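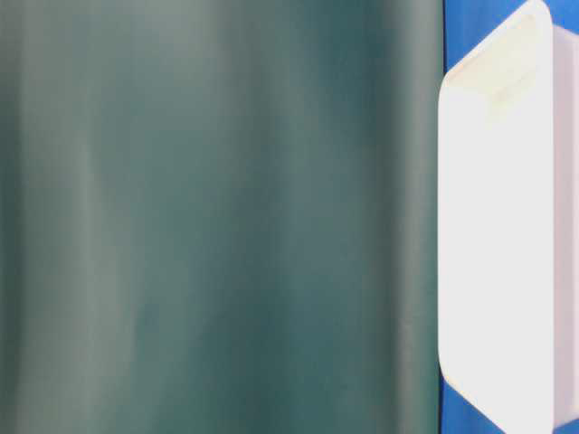

Unpacking and Sorting the Supply Room
Project report by Nest Powell
July 16, 2021

The supply room at Jollgate had not been sorted since December. My project was to empty the shelves, group what was on them, and put everything back so that a new student could find it.

I recorded 356 items over 11 sessions. Of these, 89 had no label or had one that could not be read. I gave each a number and entered it in the Grandis list under the closest category.

Small parts went into containers by type. Cloth and sheet materials were harder to place. Folding them saved space but left creases, so the larger pieces were rolled and stood upright at the end of the shelf.

The budget was 800 dollars and most of it went to shelving. Two boxes from the Kļaviņa order are still unsorted. The full item list is in Appendix B.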